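The table upstairs

We moved the big table up to the mezzanine in May, and I said I'd write down how it went once we'd lived with it for a while.

The table is the rectangular one with the light oak top that used to be by the front door at Skirham. Kwaku and Indrek carried it up the stairs. I paid 200 for it secondhand, and it has one ring mark that I have stopped trying to get out.

I wanted it next to the railing for the daylight. Dela thought things would roll off and land on the desks downstairs, so we agreed to keep small parts in trays. So far we've lost one pen cap.

The office chairs came up too, the black ones with mesh backs. They roll well on the planks — a little too well, if you push off the table to stand up. I may put a rug down. The plant went at the far end in its white pot, out of the way of elbows.
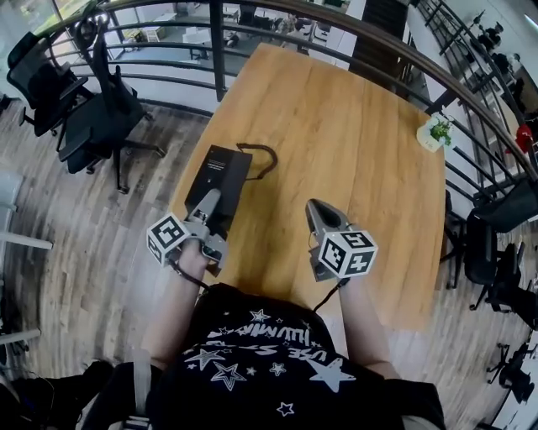
What I'd change

Cables, mostly. There's one outlet on the wall side and everything runs from it across the floor. I bought 2 cord covers and they don't reach. Salamatu has a longer one at home that she keeps meaning to bring.

Boxes are the other thing. Anything flat and black that gets set down on the table stays there for a week. I've put a shelf on the list.

The handrail needs oil before winter. It's wood and it gets a lot of hands on it. Nazareno uses something called Moya on his stairs and says one can is plenty, so I'll try that first.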